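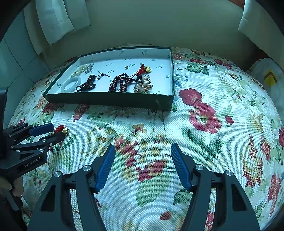 What the thread knows

The weak point of most necklaces is the part that cannot be seen. A strung necklace is a load-bearing cord with a series of small abrasive tubes threaded onto it, and each time the wearer moves, the edge of every drill hole works against the fibre. Clasps fail too, but they tend to fail in ways an owner notices. Thread goes gradually, and the first sign is often the last.

Inmaculada Barrios has restrung beads for a living in a first-floor workshop above a key cutter. Her ledger for the past year lists 2454 repairs. She records the cord, the needle, the knot and the cause of failure for each one, and by her reckoning nearly half came in with the break within a finger's width of the clasp.

"The end takes the weight and it takes the twisting," she says. "People hold the clasp and let the rest swing. Then they bring me an envelope and ask whether they are all in there."

Silk remains the usual choice for pearls. It is soft enough not to score the inside of the hole, it knots tightly and it drapes well. Its faults are that it stretches, that it absorbs skin oils and perfume, and that it rots if stored damp. Nylon resists all three but is springy, and a badly set nylon knot can work itself open. Coated steel wire suits heavy stone and metal beads. On pearls it behaves like a slow file.

Barrios buys her silk from Sturnov, on cards, and a bonded nylon from Van Wyk, on reels. She has tried the Genix braided line and keeps it for glass, where a sharp hole will cut silk within a season. A sample of each hangs from a rail by the window with a small lead weight on the end, and in October she measures how far they have stretched.

Knotting between beads serves two purposes. It stops neighbouring beads from grinding against one another, and it limits the loss when the cord parts. The knot is a simple overhand, drawn down to the bead with the point of an awl. The skill lies in keeping the tension even across the whole length. A loose knot shows as a gap – and a gap lets the bead travel.

Very small beads are generally left unknotted, as the knots would be larger than the spaces available for them. Pieces that combine several sizes need a decision at each change of scale, and the cord must be chosen for the narrowest hole in the row.
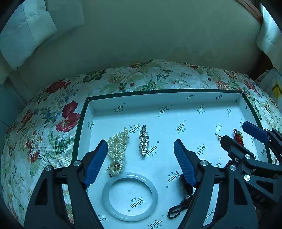 Tiny beads mixed with larger ones in a cream pearl piece, left, beside a hair clip or brooch set with rows of clear stones.

Stone-set pieces present a different problem. Many inexpensive rhinestones have a foil backing, and water that gets behind the stone will turn it grey or yellow. Barrios will not wash them. She uses a dry sable brush and, where a stone has come out, a two-part epoxy applied with a pin. Cyanoacrylate glue gives off a vapour that can leave a white bloom on nearby surfaces.

For owners, her advice is brief. Pearls worn weekly should be restrung every year, and those worn a few times a year can go for 3 to 5. Store them flat. Wipe them with a soft cloth after wearing, and leave them out overnight if they have been washed.

A quick test is to hold the necklace up by one end and look between the beads. If bare cord is visible where none was before, the thread has stretched. Discoloured knots are a second sign, and fraying beside the clasp a third.

The Flirnudo bead fair, where Barrios runs a knotting bench each autumn, takes 6 learners at a time. They begin on wooden beads with thick cotton and are not given silk until the afternoon.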